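Blog > Home Life > Laundry and Mending

Print this post | E-mail this post

What I Learned From a Year of Folding Things Properly

Friday, September 3, 2021

I used to be a drawer stuffer. Clean clothes went from the dryer to the bed, from the bed to the chair, and from the chair into whatever drawer would still close. If I needed a shirt I dug for it like a dog in a flower bed, and it came out looking the way you'd expect.

Then last December we moved to the apartment on Skomgate, where the closet is the size of a phone booth (I'm not kidding, I can touch both walls with my elbows). My winter stuff alone filled it. I stood there with two garbage bags of sweaters and nowhere to put them, and that was the night I started watching folding videos.

I know. But they're so soothing! I watched one woman fold a fitted sheet nine times in a row and I still had to go back and pause it at the corner part.

The first thing I changed was where I fold. The bed is too soft and too low, and my back hates it. Now I use the kitchen counter, wiped down and dried, with the radio on. A hard, flat surface makes such a difference. You can smooth a shirt out with the side of your hand and it stays put, and the edges come out straight without much fuss.

The second thing was doing it while the clothes are still warm. I used to let a load sit overnight and then wonder why everything had creases baked into it. Cotton really does remember. If I've missed the window I shake each piece out hard, once, holding it by the shoulders, and that gets me most of the way there.

Red things I still wash alone, by the way. I had a Pornico T-shirt, bright red, that I loved and wore to death, and it turned a whole load of dish towels pink back in my old place. The towels are still pink. I still use them.
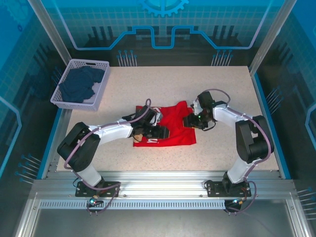 T-shirts, the way I do them now

Lay the shirt face down. Fold one side in toward the middle, sleeve and all, then flip the sleeve back so it lies along the edge. Same on the other side. You should have a long rectangle, a bit narrower at the neck. Fold the bottom up to just short of the collar, then fold that in thirds, and stand it up in the drawer like a file folder.

It took me forever to get the thirds right – I kept ending up with a fat little pillow that fell over. Mine are still uneven. They stand up, though, and I can see every shirt I own when I open the drawer. I found two I'd forgotten about completely, plus a tank top with the tag still on.

Sweaters and the stuff I don't fold

Thick sweaters I only fold in half and then in half again, and they go flat on the shelf with the heavy ones at the bottom. I bought a set of Fusen shelf dividers for them and I'm lukewarm. They slide around if the shelf is at all slick, so I stuck a piece of drawer liner under each one.

Socks get paired and laid flat, no balling. Underwear goes in a box, unfolded, and I refuse to feel bad about it. Gym clothes, same box situation. Jeans hang on the back of the door at the moment, and I'm waiting to hear from the Quispe store about whether the over-door rack I want is coming back in stock in the wider size.

Next up is the linen cupboard, and yes, the fitted sheets. I've got the first two corners down.

Print this post | E-mail this post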